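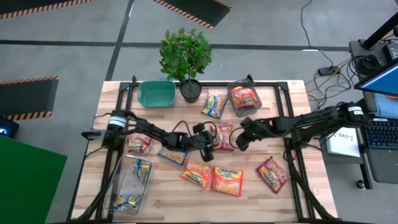

Measuring the Width of a Hair with a Laser Pointer

If you have a cheap laser pointer and a dark room, you can measure something far too thin for a ruler, and get a good number! I have done this one with students more times than I can remember and I still get a kick out of it when the stripes show up on the wall. The whole thing takes less than an hour, including the part where you hunt for the tape.

Light going past a thin obstacle spreads out on both sides, and the two sides overlap. Where the waves line up you get a bright patch, and where they cancel you get a dark one. The thinner the hair, the farther apart the dark spots land. So you measure the big easy distance on the wall and work backward to the tiny one.

What you need

A red laser pointer, 1 milliwatt or less, with the wavelength printed on the label (mine says 650 nm)
One hair, a few inches long
An index card and a hole punch
Clear tape, and a clothespin to hold the laser button down
A stack of books
A tape measure and a metric ruler
White paper and a sharp pencil

Please keep the beam below eye level and pointed at a plain wall. Take down mirrors and picture glass first, and don't let anyone look back toward the laser.

Setting up

Punch a hole in the card and tape the hair straight across it, pulled tight. Stand the card up between two books. Put the laser a few inches behind it, on its own books, and clip the clothespin over the button. Nudge the card sideways until the beam hits the hair. You'll know when you've got it: the plain red dot suddenly stretches into a long dashed line, at right angles to the hair.

If the line looks lopsided, the hair is only catching one side of the beam. Move the card a tiny bit at a time. Ilham Mangundap showed me a nicer way, which is to leave the card alone and slide a sheet of paper under one edge of the laser's book stack.

Now turn off the lights and tape white paper over the pattern. Mark the middle of each dark gap with the pencil, and do at least three on each side of the center.

Taking the numbers

Measure from the hair to the wall. Call that L. In my last run it was 182 cm.

Then measure between the third dark mark on the left and the third dark mark on the right. That span covers 6 spacings, so divide by 6 to get the distance between neighbors. Call that y. I got 100 mm across, so y was 16.7 mm.

(Why not just measure one gap? You can, but being off by half a millimeter hurts a lot more on a small distance than on a big one.)

The calculation

width = wavelength × L ÷ y

Put everything in meters first. For my hair:

0.00000065 × 1.82 ÷ 0.0167 = 0.000071 m

So 71 micrometers, a perfectly ordinary human hair. Aisyah Sutanto tried one from her horse, Drikus, on the same setup and got 112, with the marks bunched up so close that she had to sharpen the pencil twice.

If it goes wrong

Pattern too faint: the room isn't dark enough, or there is tape over the part of the hair the beam is hitting.

Marks too close together to separate: move the card farther from the wall. Doubling L doubles the spacing.

Answer off by a factor of ten: check your millimeters. It's almost always the millimeters.

Once it works, try a strand of fishing line or the thinnest copper wire you can find, and check your result against the size on the package. Blond and black hairs from the same family make a great comparison too!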